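11/02/2024

Heute bin ich erst um halb acht aus der Werkstatt gekommen und habe im Bus schon angefangen, diese Seite im Kopf zu schreiben. Jetzt sitze ich am Küchentisch, der Tee ist kalt, und die rechte Hand tut mir ein wenig weh vom Handgriff der Fernsteuerung. Ich schreibe trotzdem, weil ich mir im Juli versprochen habe, nach jedem Tag mit dem Roboter etwas aufzuschreiben, auf Deutsch, auch wenn es mir auf Deutsch länger dauert.

Die Aufgabe bleibt dieselbe wie letzte Woche: den Prozessor einsetzen. Für jemanden mit zwei Händen ist es eine Sache von einem Moment. Man nimmt ihn an den Kanten, man schaut nach der Ecke mit dem kleinen Dreieck, man legt ihn ab. Mit dem Greifer ist jede von diesen Bewegungen eine eigene Entscheidung, und der Roboter soll später genau diese Entscheidungen von mir lernen. Wenn ich zögere, lernt er das Zögern. Das hat mir Cecilia Kpodo schon am ersten Tag gesagt, und ich habe es damals nicht ganz verstanden. Heute verstehe ich es besser.

Am Vormittag haben wir nur die Griffweite eingestellt. Droltine, das Programm für die Aufzeichnung, speichert die Stellung der Finger, die Kraft und den Weg des Arms, und es ist sehr streng. Wenn ich den Griff zu fest mache, gibt es eine Warnung, und die Vorführung zählt nicht. Wenn ich zu locker greife, dreht sich der Prozessor zwischen den Fingern, und dann zählt sie natürlich auch nicht. Ich habe 5 Vorführungen verloren, bevor ich die richtige Weite gefunden hatte. Zwei davon waren meine Schuld, bei den anderen war der Arm noch nicht neu eingemessen.

Ich habe mir angewöhnt, vor jedem Absenken kurz anzuhalten, wenn der Prozessor vor dem Sockel steht. In der Anleitung von Appiah steht, man soll in einem einzigen Zug fahren. Aber ich sehe den Sockel von der Kamera am Handgelenk anders als mit meinen eigenen Augen, und ich brauche diesen Halt, um die Kanten parallel zu bringen. Der Sockel ist offen, ich sehe das kleine goldene Feld in der Mitte, und ich denke jedes Mal an die Kontakte, wie fein sie sind.

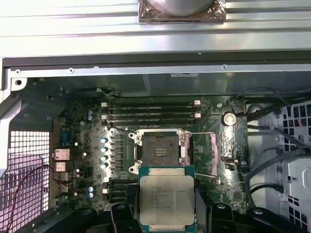 Cecilia Kpodo meinte dazu, ein Halt sei erlaubt, wenn er immer an derselben Stelle komme und immer gleich lang sei. Schlimm seien nur die zufälligen Pausen, bei denen der Mensch überlegt und der Arm in der Luft steht; aus solchen Stellen könne das Modell keinen Sinn machen, und am Ende bleibe der Roboter irgendwo stehen und warte auf etwas. Ich solle innerlich bis zwei zählen und dann fahren, auch wenn ich noch nicht zufrieden sei. Und wenn ich sehr unzufrieden sei, solle ich die Vorführung abbrechen und als abgebrochen markieren.

Ich habe es am Nachmittag so gemacht. Am Anfang war es unangenehm, weil ich gern noch ein bisschen korrigiere. Ich bin so erzogen, mein Vater hat Uhren repariert und hat nie etwas losgelassen, bevor es ganz gerade lag. Nach einer Stunde war das Zählen aber wie ein Takt, und die Kurven auf dem Bildschirm sahen sich endlich ähnlich. Cecilia hat drei davon übereinander gelegt und genickt. Sie nickt nicht oft.

Schwierig bleibt die Richtung. Der Sockel liegt auf der Hauptplatine zwischen vielen hohen Teilen. Links steht ein Kühlkörper mit Rippen, oben sind die Steckplätze für den Speicher, und der Greifer ist ein breites, dickes Ding. Wenn ich zu schräg komme, habe ich Angst um alles, was daneben steht. Ich fahre deshalb zuerst hoch, dann nach vorne, und erst ganz am Schluss hinunter. Der direkte Weg wäre kürzer, aber ich möchte dem Roboter keinen Weg zeigen, den ich selbst nur mit Glück schaffe.

Ein Wort habe ich heute neu gelernt: "Verriegelungshebel". Ich hatte bisher immer "der dünne Bügel" gesagt und alle haben mich verstanden. Das Schließen vom Hebel gehört noch nicht zu meiner Aufgabe, das soll später eine eigene Serie werden, wahrscheinlich mit Führung von Hand, also so, dass man den Arm direkt anfasst und mitnimmt. Darauf freue ich mich. Bei der Fernsteuerung fehlt mir das Gefühl für den Widerstand, ich merke erst auf der Anzeige, dass etwas drückt.

Zum Stand, damit ich es später wiederfinde: Wir haben jetzt 459 gültige Vorführungen. Wurholm möchte 2.000 haben, bevor das erste Training beginnt. Ich habe in der Pause gerechnet, wie viele Tage das noch sind, und habe den Zettel dann weggeworfen. Davemeo, die andere Station, ist mit den Speichermodulen weiter als wir, aber dort arbeiten sie auch zu zweit in Schichten.

In der letzten Stunde habe ich 4 Vorführungen hintereinander ohne Abbruch geschafft. Bei der nächsten war ich zu stolz und bin zu schnell hinuntergefahren. Die Warnung kam, ich habe den Arm zurückgezogen und den Prozessor unter der Lampe angeschaut, von beiden Seiten. Ich habe nichts gefunden. Cecilia hat gesagt, ich soll Schluss machen für heute, und ich war froh, dass sie es gesagt hat und nicht ich.

Für morgen: die Höhe vom Stuhl ändern, damit der Ellbogen aufliegt. Die abgebrochenen Vorführungen von heute mit Kommentar versehen, solange ich noch weiß, warum. Fragen, ob man die Kraftanzeige größer stellen kann. Und eine Schmerzsalbe kaufen, die Apotheke an der Haltestelle macht um acht auf.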